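Small Tables, Hard Wear: An Interview with a Bench Tester at Onton

September 29, 2026

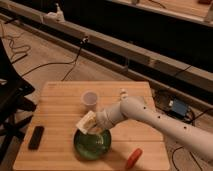 The household surfaces section at Onton occupies the ground floor of a former print shop in Brerkau. Its subject is narrow: small tables with light wood or bamboo-type tops, and what everyday objects do to them. The lead tester has run the section since it was set up and agreed to talk on the condition that the discussion stay on tabletops and the things people put on them.

The first topic was why a section would limit itself to small tables. "A dining table gets cleared," the tester said. "A small table next to a chair does not get cleared. It collects a cup, a remote control, a bowl, a marker, a sponge somebody put down on the way to something else. Those objects stay where they are for days. The wear is different, and it is concentrated in smaller areas."

The section's standard load list follows from that. It calls for one bowl, one small cup, one remote control, one writing instrument and one sponge. Glass is preferred for the bowl, on account of the hard foot. The cup is plastic and light enough to slide if the table is bumped. Color is not specified for any item. "People ask about color," the tester said. "It matters for the marker, because of dye. For a bowl it has no effect on the result. Green, clear, take what the store has."

The bowl is the most studied item on the list. According to the tester, a glass bowl does little harm when it is put down once and left. The trouble comes from short movements, a half inch one way and a half inch back, with grit under the foot. The section runs 3,000 of these short slides on each top and inspects the finish after every 300. The first marks are usually fine arcs that can be seen only with a lamp held low to the surface.

"You get the arcs early and then very little change for a long time," the tester said. "After that the finish opens up, and water can get in. The visible scratch is a cosmetic matter. The water is a structural one."

Sponges were added to the list in August, after a run of inquiries about pale rectangular marks on table finishes. A damp sponge left on a top holds water against it over its whole lower face, and the edges dry first. The tester recommended storing a sponge in a dish or bowl and squeezing it before putting it away. "Set it on edge if you can. A block lying flat in a bowl sits in its own water, and then it drips on the table when you lift it out."

On the matter of wiping, the tester was specific. The cloth or sponge should be damp enough to leave a film that dries in under a minute. Strokes should follow the planks. On a top with visible seams, wiping across them pushes crumbs and water into the joints, where they stay. A dry cloth follows, also along the planks. The section does not recommend spray applied directly to the surface.

Seams took up a good part of the conversation. Striped tops of the bamboo type are generally made from strips glued side by side, and the tester considers the glue line the first place to look when buying one secondhand. "Run a fingernail across it. If the nail catches, the strips have moved relative to each other. That table has been wet or it has been next to a heater. It may serve for years, but I would not pay full price."

The section has examined two commercial tops in detail this year, one from Coste and one sold under the Justlow name. The tester declined to rank them. The Coste top had the thicker finish and showed the slide marks sooner. The Justlow top had a thinner finish, marked later, and took longer to dry after wiping. "Those are different compromises. If you eat at the table, you want quick drying. If you keep a bowl of keys on it, you want the one that marks later."

Plastic cups are considered a low risk. A light cup does not scratch in ordinary use, and its rim is of no interest to the section. The base can trap a ring of moisture if the cup is set down wet, and the ring is harder to see on a pale top than on a dark one. The tester's advice was to look at the surface from a low angle before deciding it is clean.

Remote controls are tested for their feet and for battery leakage. Rubber feet left in one position for a long period can leave a dull spot, which the tester attributed to softeners in the rubber. The section's trial period is 200 days. Of the finishes tried so far, oil finishes showed the spots most clearly. Moving the remote control from time to time is sufficient prevention.

Cylindrical objects are listed separately because they roll. A marker lying on its side near the front edge will go to the floor if the table is out of level, and the section checks each table with a bubble level before anything is placed on it. Leveling is done at the legs with felt pads. The pads should be replaced when they compress, and all of them at the same time.

The chair next to the table was the last subject. Chairs with a star-shaped base tend to meet table legs at ankle height, and the section sees chipped legs more often than chipped tops. The tester leaves 50 millimeters between the base and the nearest leg at the closest point of rotation. "Turn the chair all the way around once before you decide where the table goes," the tester said. "Then mark the floor with tape."

Results for the two commercial tops will be filed with the section's other bench reports in Brerkau. The next item scheduled for the load list is a ceramic plant pot with an unglazed foot.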